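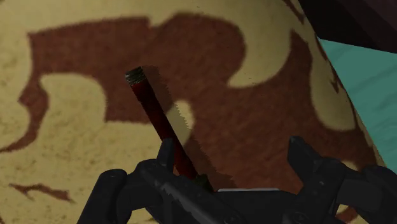

Thin parts are the first thing to try when you compare grippers in a simulator. Flat blocks and soup cans will make any pair of fingers look good. A long rod shows you the trouble early, where the fingers close off center or the part swings around once it's off the table. Look at the shadow too. The one next to the red rod has stair-stepped edges and fades into the dark parts of the table pattern, so if your camera software relies on clean edges, turn the shadow quality up before you blame the software.

Gripper tryouts on a home computer
Workshop tips, updated March 27, 2023

This page covers comparing grippers and arms in simulation before you spend money on hardware. I did this for my own bench in February, with the Hamarholm and Tarar grippers on a Gadside arm. Most of it applies to whatever you have.

Before you start

Measure the part you really want to pick up and model that one. My job was sorting dowels and tool handles, and the ready-made objects in the library were mostly the wrong thickness. Scale one until it matches, then check the mass. Scaling the shape does not always change the weight, and a handle that weighs nothing is easy to hold.

Check the opening width against the maker's drawing. The Tarar model opened to 82 mm on screen, the same as the drawing. My first Hamarholm file had been saved at the wrong scale and I lost an evening to it.

Set friction once and leave it alone for the whole comparison. It's tempting to nudge it up when one gripper keeps dropping things. If you do change it, rerun everything.

Write down the software version. An update can change how contacts are worked out, and old results won't line up with new ones.

Placing the part

Don't line the part up with the table edge. Real parts never land that way. Turn it to a different angle each run, and let the software pick the angle so you don't favor the easy ones.

Drop the part from a low height and let it settle. If you place it exactly at table height, it may start out slightly sunk into the surface and pop up when the run begins. That looks like a bad grasp and isn't one.

For long parts, pick a grip point and stick to it. Near the middle is best for lifting. Near the end is a harder test, and a good one if you plan to put handles into a rack.

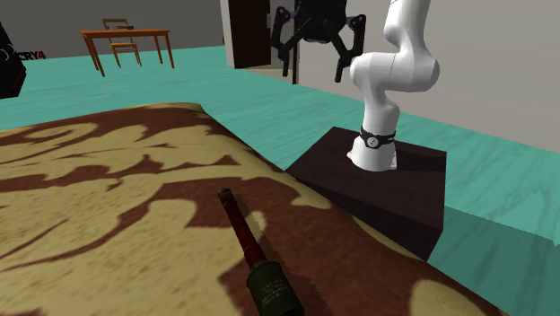

Choose at least one test object that is heavier or thicker at one end. Hammers are fine, and so are screwdrivers with fat grips. A stick grenade model does the job as well: the red handle is long and narrow, and the green head at the other end is wider, so the fingers need a different opening depending on where they close. Try both ends and the handle, and record them as separate tests. If you lump them together you'll get an average that tells you very little.

Backgrounds

Use a busy table surface for camera tests. Plain gray is fine for checking the arm's motion, but it makes finding the part too easy. I use a blotchy brown and tan pattern close in color to the parts. When the detection fails, switch to the plain surface and run the same positions again. If it works there, the pattern is your problem. If it still fails, look at the lighting or the camera angle.

Keep the furniture in the room when you test a camera. Tables, chairs and doorways in the background give false hits that you want to find now.

The wrist camera and the room camera need separate settings. Up close, the fingers block part of the view, so mask them out. Redo the mask when you change grippers - I forgot this with the second one, and it kept "finding" its own fingers.

Running the comparison

Give both grippers the same list of positions. Save the list to a file and load it for each.

Do a short batch first and watch it with your own eyes. After that, let it run overnight. I did 2,000 lifts for each gripper. The Hamarholm dropped 11 percent and the Tarar dropped 2 percent, nearly all of them near the end of the rod.

Count a lift as good only if the part is still held after the arm has moved sideways and stopped. Sohail Baloch wrote in after the first version of this page to point out that I was only checking the lift, and he was right. The figures above are from the rerun.

Save a picture at the moment the fingers close and another at the end. Video fills up the disk fast and you won't watch it.

If the part shakes in the fingers, make the time step smaller before touching anything else. Runs take longer but the shaking usually goes away. Lowering the closing force can also help.

Controllers

I tried the Sastia controller with both grippers. Position mode was fine for blocks. For round handles, use force mode with a low limit and raise it a little at a time. Write the last good value on a piece of tape and stick it to the real controller box when you get one, as the settings screen goes back to its defaults after a reset.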